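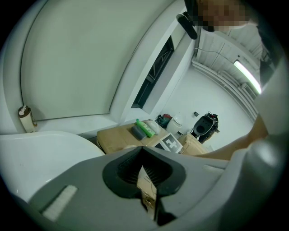 Cream cylinder with brown band, on the ledge at left.

Tetcombe 2734 Wall Shelf Bracket, Concealed

Product group: shelf hardware
Sold by: Zornari
Page revised: April 7, 2018

The 2734 is a concealed bracket for floating shelves up to 1000 mm long. It consists of a steel back plate with two welded rods. The plate is fixed to the wall and the shelf slides over the rods. No hardware shows from the front or sides once the shelf is seated.

Specifications
Material: mild steel, zinc plated
Rod length: 100 mm
Plate thickness: 8 mm
Finish: clear zinc or white powder coat
Sold as: single bracket, screws not included

Mounting
The plate must be screwed into studs or solid masonry. Hollow wall anchors are not approved for this bracket at any load. Mark the hole centers through the plate, check for level, then drill. Tighten the middle screws first and work outward. If the wall is uneven, use the slotted shims from the Jandamik kit behind the low side. Do not bend the rods to correct a shelf that slopes.

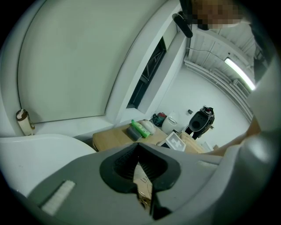 Drill the shelf from the back edge with a bit 1 mm larger than the rod. A drill guide is strongly advised, as holes that wander will show up as a twist along the front edge. Solid wood and plywood are both suitable. Particle board tends to crumble around the rods and is not covered by the warranty.

Earlier version
Brackets marked Bélanger on the plate are the older pattern. The rods are threaded and can be replaced one at a time. Hole spacing is different, so an old plate cannot be swapped for a 2734 without drilling new holes in the wall. Replacement rods for the older pattern are still stocked in clear zinc only.

Care
Wipe with a dry cloth. Check screws once a year. White powder coat can be touched up with ordinary metal enamel.

Returns
Unused brackets may be returned in the original packing. Plates with scratched plating are not accepted.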